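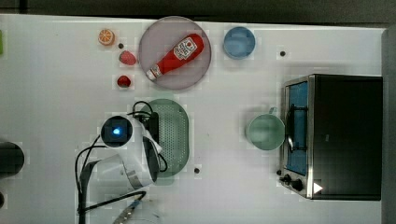
Ambrose Building, ground floor: play kitchen and family room
Inspection checklist with comments

Inspected by: Loretta Tran
Date of visit: 11 January 2018
Previous visit: September
Result: open for use, subject to the actions listed at the end

Marking: S = satisfactory. A = action needed. N = not checked on this visit.

1. Entrance and escape routes

1.1 Main door opens fully and closes under its own closer. S
1.2 Door closer speed. A
Comment: The last part of the swing is too fast. A small child following an adult through would not have time to clear the door. Adjust the latching valve and test again with the corridor window open, as the draught adds to the closing force.
1.3 Finger guards on hinge side. A
Comment: Guard on the main door is sound. Guard on the store door has come away at the bottom over a length of 15 cm. Refix or replace. Screws only, no adhesive pads.
1.4 Fire exit to yard clear inside and outside. S
1.5 Exit sign lit. S
1.6 Push bar operates with one hand. S
Comment: Stiff at first push. Lubricate at the next service.

2. Floor

2.1 Surface free of trip hazards. A
Comment: The joint strip between the vinyl and the carpet tiles has lifted beside the coat pegs. It was noted in September as "slightly raised" and is worse. Tape is not an acceptable repair in this position.
2.2 Slip resistance near sink. S
2.3 Skirting secure. S
2.4 Carpet tiles. S
Comment: Stained under the window, but flat and well stuck down.

3. Heating, water and ventilation

3.1 Radiator covers fixed. S
3.2 Hot water at the low basin. A
Comment: Measured 52 degrees after one minute of running. This is too hot for a basin used by children under five. Isolate the hot supply to this basin until the mixing valve has been reset or changed, then record three readings on separate mornings. The adult sink in the store is on its own branch and can stay in use.
3.3 Cold water runs clear. S
3.4 Window restrictors. S
Comment: Both hold. The left one has a replacement screw with a proud head, which should be changed for a countersunk one.
3.5 Extractor fan. N
Comment: Fan is on the timer circuit and did not run during the visit.

4. Electrical

4.1 Socket outlets undamaged. S
4.2 Portable items labelled and in test date. A
Comment: The CD player has no label. Remove until tested.
4.3 Trailing leads. S
4.4 Light fittings complete, no missing diffusers. S
4.5 Emergency light holds on test. S
Comment: Short test only. The full discharge test is on the building schedule and is not part of this sheet.

5. Furniture

5.1 Tables stable, no rocking. S
5.2 Table edges and corners. S
5.3 Chairs. A
Comment: Two of the Lurkeder stacking chairs have split feet, leaving the tube end bare. Withdraw both. The supplier sells feet in packs, so it is worth changing the full set at the same time. Stack no higher than the line on the wall.
5.4 Shelving fixed to wall. A
Comment: The tall Ustum unit has its top bracket in place but only one of the two fixings is tight. The other turns freely in the plaster. Use a proper cavity fixing or move the bracket to the stud. Until this is done, take everything off the upper two shelves.
5.5 Coat pegs. S
5.6 Storage bins, lids and hinges. S

6. Toys and play food

6.1 No loose small parts. Test with the choke cylinder. S
6.2 Soft items: seams closed, filling not showing. S
Comment: Pull each seam firmly between finger and thumb. Check caps, stalks and leaves first, as these are sewn on separately and take most of the strain. Labels stitched on all sides are acceptable. A label stitched along one edge forms a loop and should be unpicked.

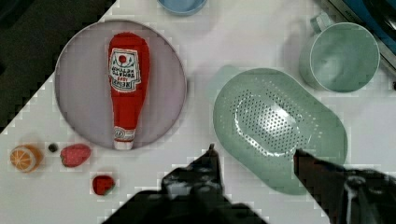 6.3 Hard items: no cracks or sharp edges. A
Comment: One plastic jug has a crack running down from the rim. Discarded during the visit. Run a fingertip round the rim of every plate, bowl and cup, including those that look undamaged.
6.4 Wooden items: no splinters, paint sound. S
6.5 Items with batteries: compartment closed by a screw. S
6.6 Cleaning record. A
Comment: No entries for 23 days. The staff on duty were confident that cleaning had been done, but without an entry it cannot be counted. Hard items are to be washed weekly, soft items machine washed monthly at the temperature on the care label and dried right through before going back in the bin.
6.7 Donated items. A
Comment: A box of donated toys was found in the store, not yet sorted. Nothing goes out into the room until it has been through 6.1 to 6.5.

7. First aid and signs

7.1 First aid box in place, sealed, in date. S
7.2 Accident book present. S
7.3 Room capacity notice. A
Comment: Notice is missing. The approved figure is 15 children with their adults. Print and fix beside the main door at adult eye height.
7.4 Emergency contact list. S
Comment: Lists the old extension for the Plelladberg office. Corrected by hand on the day. Reprint when convenient.

Actions, in order of urgency

Same day: isolate hot supply to low basin (3.2); clear upper shelves of tall unit (5.4); withdraw two chairs (5.3); remove CD player (4.2).

Within one week: refix tall unit (5.4); repair floor joint strip (2.1); refix finger guard (1.3); adjust door closer (1.2); replace capacity notice (7.3).

Within one month: reset or change mixing valve and record readings (3.2); replace chair feet (5.3); sort donated items (6.7); change restrictor screw (3.4).

Continuing: cleaning record to be filled in and initialled each week (6.6).

Carried forward to next visit: 3.5, extractor fan. Ask for the timer to be overridden beforehand.

Signed: L. Tran
Copy to: building file, Plelladberg office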